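Line drying in a cold house: notes from one winter

The dryer in our rental in Plarkstead stopped heating in November. The landlord offered to replace it in spring. I decided to see whether I could get through to March without one, and I kept notes, mainly on humidity, load weight and drying time. These are those notes with the arithmetic cleaned up.

The house

Single story, built in the sixties, baseboard heat, double glazing on the street side only. The thermostat sits at 64 during the day and 58 at night. The room I used for drying is the back bedroom, which has one outside wall, one window and a door that closes properly. That last item matters more than I expected. A load of laundry in an open hallway raises the humidity of the entire house by a few points and keeps it there. The same load in a closed room with some air exchange can be dealt with in one place.

Spin speed

Most of the water leaves a load in the washer, and it leaves cheaply. Our machine is a Jarman front loader with selectable spin speeds. I weighed loads before washing and after spinning on a hanging luggage scale, with the laundry in a bag and the bag subtracted.

On the lowest spin setting a mixed cotton load held close to its own dry weight in water. On the highest, it held a little over half. The extra motor time was a few minutes. Evaporating that same water takes energy from somewhere, and in a closed room in winter it comes out of the baseboard heater.

The figure that settled it for me was one load of towels and sheets. Dry, it weighed 3000 grams. After the top spin it carried 2474 grams of water, which was the worst result of the season and was caused by a single fitted sheet wrapping everything else into a ball. I untangled the load, ran a second spin with no rinse, and took off another 500 grams. Since then I split sheets and towels, and the second spin is hardly ever needed.

If your machine has a default spin speed, check it. Ours resets to the middle setting whenever the cycle is changed, so the order of button presses matters: cycle first, then spin. I taped a note to the lid of the detergent drawer.

Air movement

The first two weeks I relied on heat. The room went up to 72 and the clothes took more than a day. The window ran with condensation and there was a musty smell in anything thicker than a T-shirt.

What changed the result was a fan. I have a plain 12-inch desk fan by Zedora, left over from an apartment with no air conditioning. On its lowest setting, aimed along the rack so that the air passes between the garments, it cut drying time for shirts to less than half. Turning it to high made a small further difference and a lot more noise. Aiming it at the front of the rack dried the front row and left the rest alone.

The mechanism is ordinary. Wet cloth sits in a thin layer of air that is already close to saturated. Warm air helps, but still air stays saturated near the cloth whatever the temperature of the rest of the room. Moving it away is cheap, and a desk fan on low draws less than a light bulb of the old kind.

Getting rid of the moisture

All of that water still has to go outside. I tried three methods.

Window cracked, heater on. Effective on dry, cold days, because outdoor air near freezing holds very little moisture and becomes very dry when warmed. Poor on mild wet days. The heating cost is visible on the meter.

Ten-minute purge. Window fully open, door closed, heater off, every two hours. Works nearly as well as the cracked window and loses less heat from the walls. It requires somebody to be home and paying attention.

Dehumidifier. I bought a used compressor unit, a Staltberg, in December. It is loud, it weighs as much as a small child, and it ended the problem. With the door closed, the fan on low and the dehumidifier set to 50 percent, a normal load hung in the evening is dry by breakfast. The waste heat warms the room enough that I leave the baseboard off entirely. The tank needs emptying once per load. I did not bother with the drain hose because the nearest drain is across the hall and the door has to stay shut.

A compressor unit loses capacity in a cold room. Below 60 degrees mine starts to spend time defrosting its coil. If your drying space is an unheated garage or basement, look for a desiccant type and expect a higher power draw.

Spacing and hanging

A rack filled to its stated capacity dries slowly and unevenly. I hang on every second rail. Shirts go on hangers from the closet rod, buttoned at the top, with the shoulders pulled straight. Jeans go upside down, turned inside out, with the pockets pulled out. Socks can go anywhere. Hoodies are the worst item in the house, and the hood is always the last part to dry. I pin it up so it hangs clear of the back panel.

Towels need the most room. Folded in half over one rail, the inner faces touch and stay damp for hours after the outside feels finished. Draped over two rails with a gap between, they dry in the same time as a sweatshirt. The woven band near the end is denser than the pile and runs behind it, so that is where I check with the back of my hand before taking one down.

Line-dried towels come out stiff. Vinegar in the rinse made no difference that I could measure or feel. Less detergent did make a difference, and so did a hard shake before hanging and another one after. The fan helps too, presumably by keeping the loops moving while they dry. I fold ours lengthwise first and then stack the layers, which gives a shape that fits the shelf with the fold facing out.
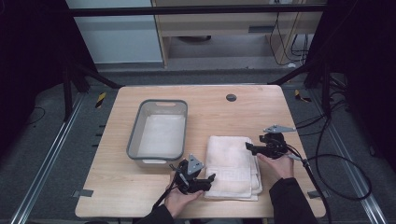
Costs

I read the meter before and after for a set of comparable loads. The ranking, cheapest first, was: fan with dehumidifier, fan with window purge, cracked window with heater, heater alone. The gap between the first two was small and would reverse in a house with cheap gas heat. Heater alone was the most expensive by a wide margin and gave the worst laundry.

I have no clean number for the old dryer, because its heating element was probably failing for months before it quit. Going by the label on the back, it would have landed between the window purge and the cracked window. Anyone with a modern heat pump dryer can likely ignore most of this page.

The used dehumidifier will take two winters to pay for itself on electricity. I would have bought it anyway for the window frames, which are painted softwood and were starting to go black in the corners.

Things I got wrong

I placed the humidity gauge on the windowsill. It read high all of November because the air by the glass was colder than the air in the room. It now hangs on the inside wall at shoulder height.

I started loads in the morning. Evening is better here, since the room is not needed overnight and the fan noise bothers no one with two doors closed.

I washed everything on one day. A single large wash day overloads the rack and fills the tank twice. One load every second evening keeps the room in use all week and the humidity flat.

The replacement dryer is due in April. I have asked whether the landlord would take the old one away and leave the space empty, as a second rack would fit there. No answer yet.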